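Slide 7 – Method: handheld capture, Prolmont setup

Operators carry the gripper by hand and the policy learns from the wrist view. No arm until evaluation.

Start with the wrist view. Pale surface, dark fingers – contrast is good, but soft shadows remain. Fingers are open in both views.

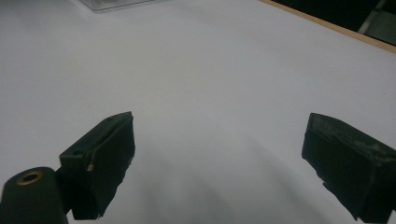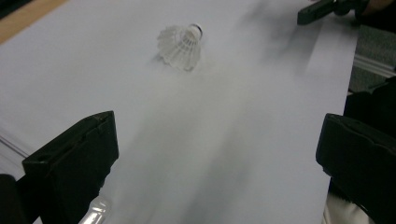
Second view: shuttlecock ahead of the fingers, another gripper at upper right.

Slide 8 – Result

100 demonstrations, 20 held out. Grasp success 62 percent on the Karam arm. Say that shadow augmentation was off. Pause for questions.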